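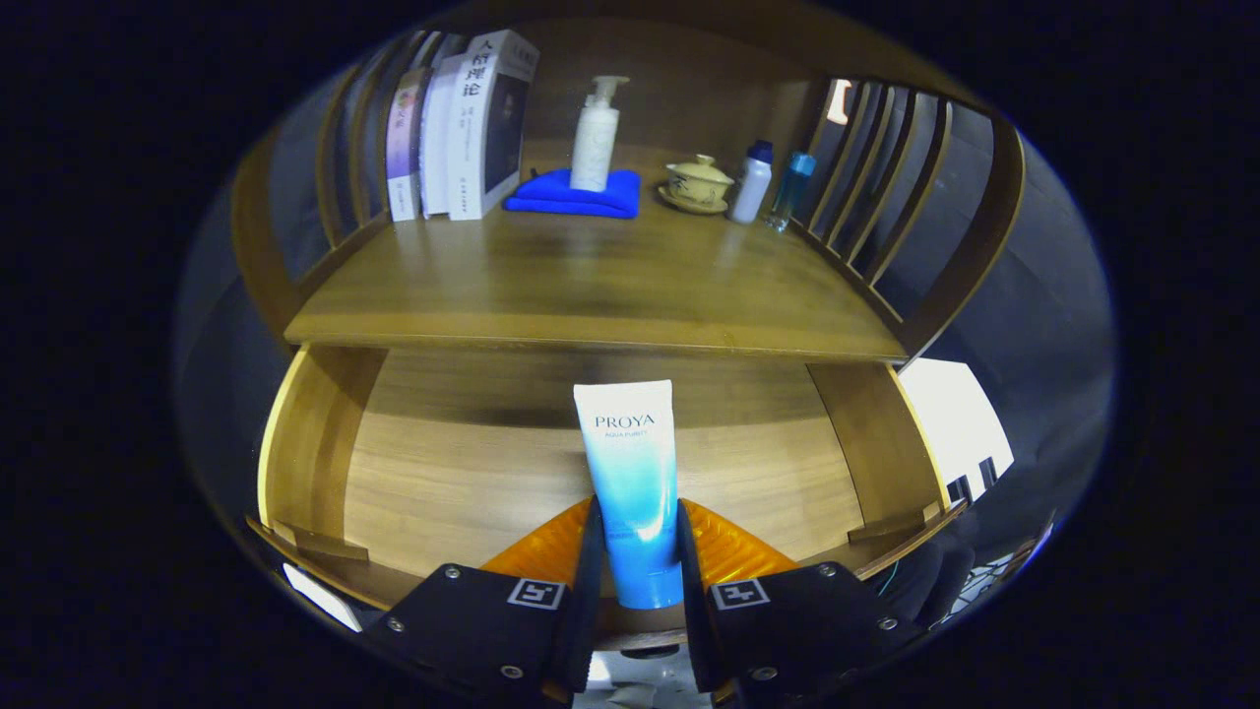 Ailbhe Hayes
11 January 2025

Equipment plan, second pass. Modupe wants a number she can put in the budget request and Iker wants to know what he can order now, so I'm writing both down in one place before we meet.

Where we are: one hand-held gripper that we trust, one that we use for parts. Household shelf work is going on with the good one. Wooden cabinet, two shelves, ordinary things people keep on them. The tall squeeze tube stands cap down on the lower shelf and the fingers close on it from both sides. Upper shelf has the books, the pump bottle on the folded blue cloth, the lidded cup on its saucer and the bottles. I'd like to keep that mix for the next round, so no new props in this budget apart from a second lidded cup. If we break the first one we lose the set.

What I think we need to buy:

Finger pads. The orange ribbed ones. Drimora sells them in packs of 20 and we should get two packs. Ching-wen has been swapping pads in matched pairs, left and right together, and I want to keep doing it that way. One odd pad and the grip closes crooked.

Second complete hand-held unit. Dudard quoted 484 without the camera, lead time not given. Gastari is cheaper on paper but their finger plates use a different screw spacing, so our spare plates would be useless. I'd go with Dudard. Fenna disagrees and thinks we should print the body ourselves and only buy the hardware. She has a point on cost. My worry is the hours, and I've asked her to write down what the last printed one took from start to finish, including the two bodies that went in the bin.

Screws. Small silver ones for the plates, box of 100. Iker, please just order these. We are down to whatever is in the lid of the tin.

Markers. We print these ourselves, no cost to speak of, but buy the matte label stock this time. The glossy sheets gave us trouble under the bright lamp. Each finger gets one, and the left and right are separate patterns, so label the bags.

Lens. The wide lens stays. Kan has a replacement at 199 and I would like one in the drawer. If ours gets scratched we stop until a new one comes, and last July that was most of the month.

Not buying: the wrist mount for the arm. Modupe asked. It makes no sense to pay for it before we know which arm we get, and that decision isn't ours. I've put it on a separate page with no figure against it.

Open questions
- Does the Dudard price include shipping? Ching-wen is writing to them.
- Can the pads come out of consumables? If so the request gets smaller and is easier to sign.
- Who keeps the spare unit? I'd say the locked cupboard, signed out by name.
- Old parts unit: strip it or keep it whole for one more term? Iker wants the trigger spring out of it.

Fenna's hours to me first, then I'll fill in the form and send it round. Screws and label stock can go ahead today.

Recent entries
Pad wear, left against right
Cabinet set, list of objects
Printed body, third try
Lens cleaning and storage
Notes from the call with Gastari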